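Week 6 handout: Time alignment, or why your gripper is lying to you

Everything downstream assumes that the image, the pose and the finger width in row 918 of your log belong to the same moment. They don't. The camera stamps a picture when the driver gets around to it, the width reading shows up early, and the pose arrives whenever it feels appreciated.

For rigid objects you can be sloppy and get away with it. A mug closed on a few samples late is still a mug. Cloth is less forgiving: the shape depends on how it was pinched and lifted, and with two grippers on one garment you now have two clocks to disappoint you.
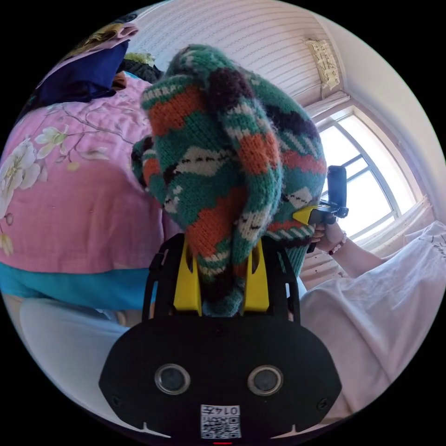
So we estimate the offset per device. Wave each gripper in front of the tag board at the start of the session, compute speed from the images and speed from the pose stream, and slide one against the other until they agree. The Stimard tool does this in one call. Read its plot before you believe its number – with a lazy wave the peak is flat and the tool will cheerfully report 127 ms anyway.

Then resample. Interpolate positions linearly, rotations with slerp. Do not average quaternions by hand. Someone does every November.

For the lab, use the Brekano logs: 12 episodes, two grippers each. Drop any episode with fewer than 300 matched samples per gripper and say which ones you dropped. Plots need axis labels, including units.

Reading: Skalwood manual, the section on clocks. Skip the appendix, it describes the old driver.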